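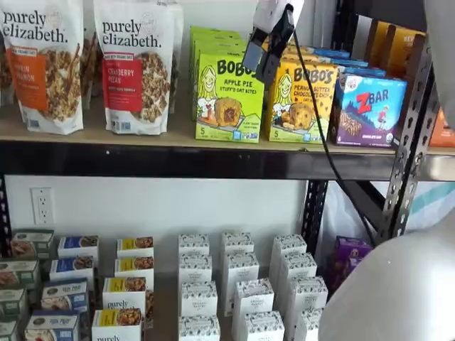 Beverley Hollis told me flat out that flavor names don't sell breakfast, price does. I went back and forth on this for weeks! Our shopper diary from Closton (70 households, kept through June) leans her way, but only on repeat purchases. First-time buyers wrote about flavor constantly — pumpkin, apple pie, cranberry. 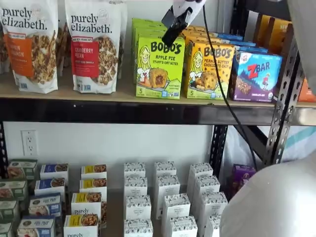

Price came up mostly once the pantry was stocked, and I didn't see that coming. Figure 2. Granola pouches on a shelf, two flavors. I return to the 18 diaries that mention neither in the next section.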